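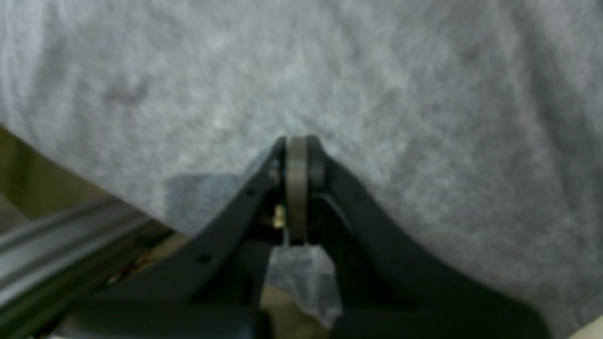 Gray Knits and Tees – Folding Day at Rangel

Posted June 11, 2020 by Floor De Graaf

Rangel is the sorting and resale room we keep in Noltham. Clothes come in by the bag, get checked and folded, and go out to the shelves at the front. This page covers the gray pile, the one we left until last. Gray is the color we get the most of, winter and summer, and it had been building up since February. We ended the day with 78 pieces folded and 8 set aside for rags.

Hamdia Wolde wrote the folding notes that hang by the shelves, and most of what follows comes from those. Click any picture for the larger version.

Soft grays

Fleece and brushed cotton get sorted by touch before anyone looks at the label. If the surface has gone hard or balled up, it goes in the second bin. If it is still soft, it is shaken out once and folded in thirds. Do not press down on a fleece stack to make it shorter. It comes back up overnight and the top pieces slide off.

Light gray also shows lint from darker clothes, so we keep it away from the navy and black bags. A lint roller is on the hook next to the Vunton shelf. Please put it back there when you finish. Refill sheets are in the drawer underneath.

Tees, before the fold

T-shirts make up most of what we handle, and they all start the same way, flat on the table with nothing under them. We work on a white top so that stains and pinholes show up. Medium gray heather like this one is harder to check than a plain color, as the speckle hides small marks, so go over it twice. Look at the collar as well. The ribbing here rolls a little at the neck, and that alone does not move a shirt to the second bin. The long diagonal creases across the body should be smoothed out by hand from the middle toward the sides before the first fold – and straighten any sleeve that has flipped over on itself, or it will leave a lump in the stack.
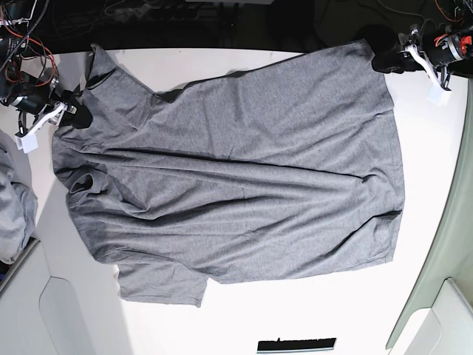
Hamdia's order for a tee is sleeves in, sides to the middle, then hem up to the collar in 2 folds. The finished piece should be close to the width of the folding card. If it comes out wider, open it up and start again from the sides. Shirts with a print get folded so the print faces up. Plain ones go collar out, with the size sticker on the left shoulder.

Stacks and bins

Tees are stacked by size and no higher than the shelf lip. Anything over that goes in the Mustisik crates in the back, up to 50 to a crate, with the size written on the short end in marker. Crates with mixed sizes slow everyone down at restock, so start a new one even if it will only be part full.

The second bin is priced by weight and goes out on Saturdays. Rags are cut along the side seams and the collars are thrown away.

Next on the list are the striped tees and the long-sleeved shirts. Those pictures will go up on a separate page, and the fold for long sleeves is a bit different – check the notes by the shelves until then.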